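Missing frames at the snack table

In December we recorded the snack sorting task again, with two hand-held grippers on the dining table in Bilholm. The plan was 1,000 episodes. After the check, only 957 could be used, and I want to write down what went wrong. 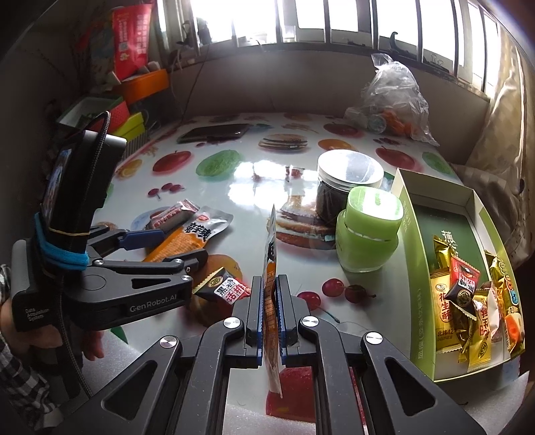 A thin packet between the blue pads.

The first fault was in the clock. The two grippers lost their common time after 60 minutes of work, so the left hand and the right hand no longer matched. On the screen everything looked normal, and we continued for one more hour. Iqra Shaikh found it in the evening, when she played both sides together and one jaw closed too late.

The second fault was mine. Packets like these are soft and shiny, and I pressed too hard. In some episodes the jaw opening reads zero while a packet is still held - the software, Buma, then marks it as dropped. I had not set the zero point again after changing the pads.

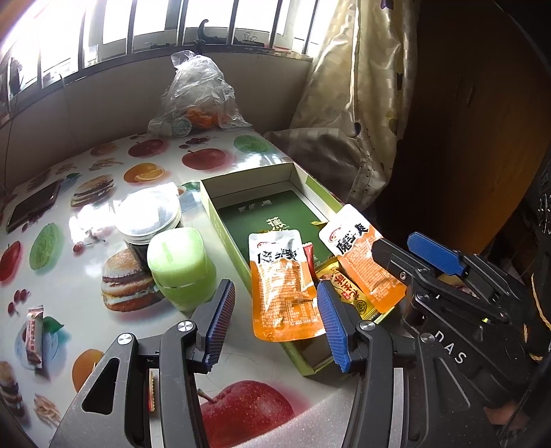 What I changed

Now we restart both clocks every half hour, and I set the zero point before the first packet. Iqra is still repairing the labels by hand.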